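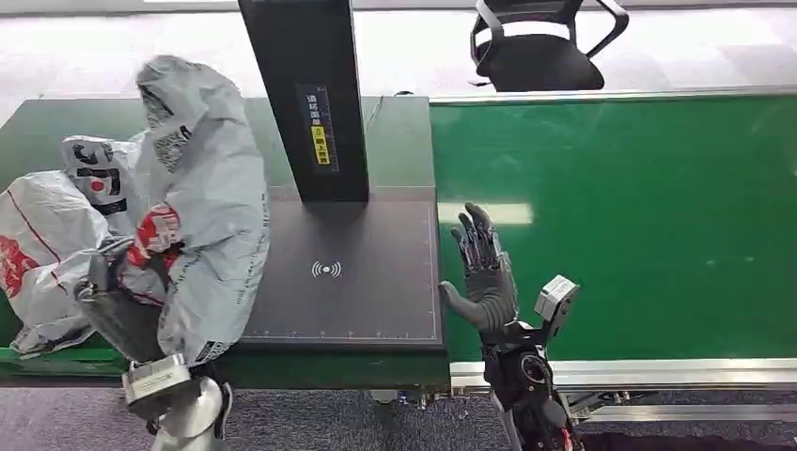 水を替えるのが早すぎる、まだ濁っているうちに上を捨てたら細かい灰から先に流れていくぞ、とダニロ・アグバヤニに言われた。朝いちばんに言われて、昼まで頭から離れなかった。まったくその通りで、去年の栗灰が妙に流れにくかったのも、たぶん自分がせっかちに水を替えていたせいだと思う。というわけで今回の林檎灰は、彼の言うとおり丸一晩おいてから、上澄みだけを柄杓でそっと取る方式に変えた。これがすごくいい!

四月 灰釉ノート 林檎灰の巻

灰の素性から。ニレドトン(Niredton)の果樹園の剪定枝、全部林檎。桃や梨は混ざっていないと聞いている。薪ストーブで燃やした灰だから、焚きつけの新聞紙と、たぶん樹皮についた土が少し入っている。ふるう前の色は薄いねずみ色で、炭のかけらがけっこう多かった。粗いふるいで炭と釘を抜いて(釘は本当に出てくる。磁石を袋に入れてかき回すと早い)、そこで一度量った。

ふるい後、水簸の前:2,946グラム
水簸して乾燥、細かい目を通した後:2,025グラム

減った分は灰汁に溶けて出た分と、目に残った砂っぽい分と、バケツの底にこびりついて取れなかった分。内訳はわからない。今度は目に残った分だけでも量っておくこと。前回の栗灰は量りもせずに始めてしまったので比べようがない。ああもったいない。

灰汁抜きの経過

一回目の上澄みは紅茶のような色で、指でさわるとぬるぬるする。手袋は必ず。去年素手でやって指先の皮がひどいことになったのを、このノートの前の方に大きく書いてあるのに、今年もやりかけた。
二回目、色は薄い麦わら色。まだぬるぬるする。
三回目、ほとんど透明。ぬめりはかすかに残る。
四回目でやめた。ダニロはここで止めろ派、パシータはもう二回いけ派。パシータ・イグナシオの言い分だと、アルカリが残っていると釉薬のバケツが一週間で寒天みたいに固まるし、素焼きに染み込んで生地の角がぷくぷく膨れる。ダニロの言い分だと、洗いすぎた灰は焼き上がりがおとなしくて面白くない。両方の言うことがわかるので困る。今回は四回洗いで通し、そこから一すくい分だけ取り分けて、パシータ方式で六回まで洗ったものを別瓶にした。瓶のラベルは「林檎四」と「林檎六」。水性ペンで書かないこと!濡れた手で持ったら消えた瓶が棚に二つあって、中身が永久に謎になっている。

一回目の灰汁は捨てずに取ってある。タンヴィル・モンダルが紅花をやるのに使うそうで、蓋つきのポリ容器に移して流しの下の左側に置いた。飲み物と間違えそうな色だから、蓋に太い字で「灰汁 さわるな」と書いた。

調合

基本は単純にした。林檎灰と長石と藁灰の三つだけ。長石はヴラコプロス(Vlachopoulos)のカリ長石、いつもの袋。藁灰は去年の残り。三角座標をちゃんと全部埋めたい気持ちはあったのだけれど、灰の量を考えると贅沢はできないので、良さそうな帯だけを斜めに切って七点。順に一から七。

一 灰がいちばん多い。長石少し、藁灰なし
二 灰多め、長石をもう少し
三 灰と長石が半々
四 半々に藁灰をひとつまみ
五 四に藁灰をさらに
六 長石多め、藁灰も多め
七 長石がいちばん多い

正確な目方は後ろの表に書いた。ここには感触だけ残す。

一は擂っていて軽い。水を入れると猛烈に吸って、最初の水加減ではペーストにしかならなかった。三と四は擂っていて気持ちがよかった、と書いても誰の役にも立たないだろうけれど、本当に乳棒の当たりが違うのだ。藁灰が入ると途端にじゃりじゃりする。五と六は倍の時間擂った。それでもまだ粒が残っている気がして、指のあいだでこすって確かめて、もう一度擂った。腕がだるい。

ヤクブ・バシールが後ろから覗いて、どうしてポットミルを使わないのかと訊く。理由は二つあって、量が少なすぎてミルの壁についた分で終わってしまうことと、ただ擂るのが好きなこと。彼は二つ目のほうを信じていない顔をしていた。

土と掛け

土は三種類。いつもの白、赤土、それから例のグサリ(Gusari)の粗い土。グサリは鉄が斑に入っていて、灰釉の下でどう出るかがいちばん楽しみな組み合わせ。テストピースはL字に曲げた小さい板で、立てて焼けるから流れ方がはっきり見える。下半分は一度掛け、上半分は二度掛け。縦に一本、櫛で筋を入れてある。筋に釉が溜まったところの色が灰釉のいちばんおいしいところなので、これは絶対に省略しない。

裏の番号は弁柄で。このノートを始めてから焼いたピースが、これで484枚を超えた。うれしい。うれしいけれど、棚をもう一段作らないと置くところがない。

掛けの感想。一度目はどれも問題なし。二度目で、一と二の上半分に細かいひびが入った。乾いてからひびの縁が少し浮いている。指の腹で軽くなでて埋めたものと、埋めないで残したものを両方作った。たぶん埋めないほうは縮れる。縮れたら縮れたで見たい。

灰の多い釉は沈むのが早い。掛けるたびに底からかき回すこと。三枚掛けて一度かき回すくらいでは足りず、二枚目ですでに薄かった。一枚ごとに、と次の自分に言っておく。

窯詰め

小さいほうのガス窯。棚板は三段。ピースの下には必ず捨て板を敷いた。素焼きの捨て板にアルミナを厚めに塗ったもので、去年の秋に棚板を一枚まるごと駄目にして以来こうしている(あのときの流れた釉は、それはそれで青みがかった緑のすばらしい溜まりになっていて、割って取り出した破片が今も窓辺にある。棚板の値段のことは考えないようにしている)。

一番から三番は下の段、流れても被害が少ないところ。四番と五番は真ん中。六番と七番は上。グサリの土のものだけは各段の火前に一枚ずつ寄せた。コーンは三段とも立てて、狙いは7番が倒れきる手前。のぞき穴から見えるのは真ん中の段だけなので、上と下は開けてからの答え合わせになる。

隙間にはスティランス(Stillance)の小鉢が入っている。向こうの釉はいつもの透明で、こちらと同じ温度で溶けるから相乗り。先方には灰が飛ぶかもしれないと伝えてあって、飛んだらむしろ歓迎とのこと。気前がいい。

焚き

あぶりは前の晩から。窯の蓋を少しずらして、朝までに湿気を抜いた。
早朝、蓋を閉めて少しずつ上げる。ここまでは眠い。
昼前、還元に入れる。ダンパーを指二本分押し込んだところで、上ののぞき穴から炎がちょろっと出た。柔らかい橙色の、指先くらいの炎。去年はここで欲張って長い黄色い炎を出してしまい、白い土が全部ねずみ色になった。今日はずっとこの小さい炎を保つつもりで、ほとんど窯の前から離れなかった。
午後三時ごろ、ヴラチスラフ・ジュリツァが交代に来てくれて、そのあいだに昼飯。戻ったらダンパーが少し開いていた。どうやら炎が長くなったので戻してくれたらしい。正しい判断だと思うけれど、どのくらいの時間長かったのかは記録がない。ヴラチスラフ、これを読んだら余白に書いておいてください。
夕方、真ん中のコーンがお辞儀を始めた。ここからが早い。
日が落ちてすぐ、狙いの形。火を止めて、すぐ全部閉めずに、少しのあいだダンパーを開けて温度を落としてから密閉した。灰釉はゆっくり冷ますとマット寄りになるというのがパシータの持論で、今回はその手前、つやが残るほうを狙った。次は同じ調合でゆっくり冷ましたい。これはもう決めた。

火を止めた後の、まだ赤い窯の中を一瞬だけのぞくあの感じ、何度やっても飽きない。釉の表面が濡れた飴みたいに光っていて、冷めたらこうなるだろうという予想がだいたい外れる。

窯出し

開けた。手で触れる温度になるまで待った自分をほめたい。

一番、予想どおりよく流れた。捨て板に届いたのは白土の二度掛けで、赤土は途中で止まっている。色は黄緑で、筋の中は濃い瓶の緑。薄いところは枯草みたいな色。表面に細い川のような筋が何本も走って、これぞ灰という顔をしている。きれい!でも器にするなら高台からかなり上で掛け止めにしないと無理。

二番、一番より少しおとなしく、筋の流れがいちばん細かい。ひびを埋めずに残したものは、本当に縮れた。縮れた島の縁が丸く盛り上がって、そのあいだから赤土が見える。これだけで一つの釉として使いたいくらい。ただし再現できる自信はない。

三番、今回のいちばん。半々という何の工夫もない調合が勝ってしまった。透明感のある淡い緑で、貫入が細かく入り、筋の中だけが水たまりのように青みを帯びる。グサリの土の上だと鉄の斑点が釉の中ににじんで、斑点の下側にだけ褐色の尾を引いている。これを見た瞬間に変な声が出て、ヤクブが何か割ったのかと飛んできた。

四番、三番に乳を一滴落とした感じ。溜まりが白っぽく曇る。好きな人は多いと思う。タンヴィルはこれがいちばんだと言って譲らない。

五番、曇りが強くなって、厚いところに青白い斑が出た。藁灰の仕事。擂り残しの粒がところどころ白い点になっていて、遠目には悪くないが、指でなでるとざらつく。要再擂り。

六番、白い。きれいに白いけれど、林檎灰である必要がなくなってきた。上の段で少し温度が足りなかったかもしれず、コーンを見ると上だけ立ち気味だった。判断は保留。

七番、溶け足りない。二度掛けのところは半マットで、ピンホールが並んでいる。もう一段高い温度なら化けるかもしれないが、この窯のこの温度では出番なし。

四回洗いと六回洗いの比較は、三番の調合だけで白土と赤土にやってみた。赤土では違いが見えない。白土では六回洗いのほうが気持ち色が澄んでいて、四回洗いのほうは端に薄い橙色の縁取りが出た。緋色っぽい、すごくいい縁取り。パシータは生地にアルカリが染みた跡だと言い、ダニロはだから洗いすぎるなと言っただろうと言う。二人とも同じ一枚を指さしていたのが可笑しかった。縁のふくれは今のところ見当たらない。

相乗りの小鉢には、下の段のものに灰がうっすら飛んでいた。口縁が片側だけ緑がかっている。喜んでくれるはず。

次にやること

・三番を中心に、灰を少し増やしたものと少し減らしたものを細かく刻む。二番と三番のあいだに何かいる気がしてならない
・同じものを徐冷で
・五番の擂り直し。今度は観念してミルを使うかもしれない
・橙色の縁を狙って、灰汁を筆で生地の縁だけに塗ってから掛ける。タンヴィルから一瓶返してもらう
・二番の縮れ。二度掛けの間隔を変えて、半乾き、完全に乾いてから、翌日、で試す
・目に残った砂っぽい分、捨てずに瓶に入れた。これだけで焼いたらどうなるのか
・アルミナを塗り直す。今回流れた捨て板は三番目の棚へ

林檎灰の残りは瓶にして棚の上から二段目。使う人は一声かけてほしい。ひと冬分の剪定枝からこれだけしか取れないので、試験に使うなら歓迎、大皿に豪快に掛けるのは来年まで待ってもらえるとありがたい。

追記、夜。三番のグサリのピースを家に持って帰って、電球の下で見ている。昼の光より緑が濃い。貫入がまだときどきチンと鳴る。湯を張って一晩おいて、にじむかどうか明日見る。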